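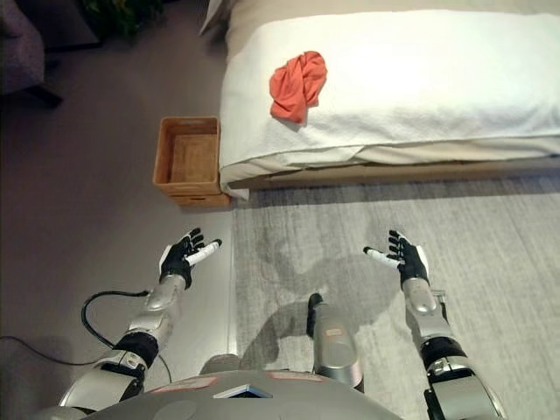
3.2 Participants and listening material

We recruited 388 adults through notices in Tanari and Osgate. None worked as a musician, and anyone who used relaxation recordings more than once a week was left out. Each person was assigned to one of three groups: slow piano music, a commercial "sleep frequency" recording, or a spoken-word program on gardening. The groups did not differ in age or in hours of sleep reported before the study.

All recordings ran for 16 minutes and were set to the same loudness. The piano pieces were chosen by Seren Owen, who did not take part in the scoring. Participants listened at home before going to bed, on 11 nights in July, and filled in the Damenar Rest Scale the next morning. People who missed more than two nights were kept in the sample, but their missing scores were not filled in.

Figure 3. Bedroom setting.

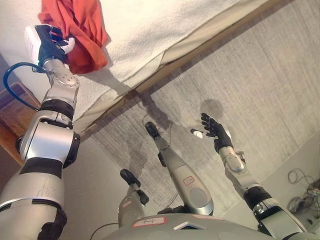 3.3 Results

Scores improved slightly in all three groups. The piano group and the gardening group ended with nearly the same average, and the "sleep frequency" group was a little below both. None of these differences was larger than we would expect by chance. Participants who said at the start that they believed in the recordings gave higher scores whichever one they heard, as in the earlier work by Edwards.

We had no measure of sleep other than the morning form. A few participants wrote that they fell asleep before the recording ended, and we could not check how much of it they had heard.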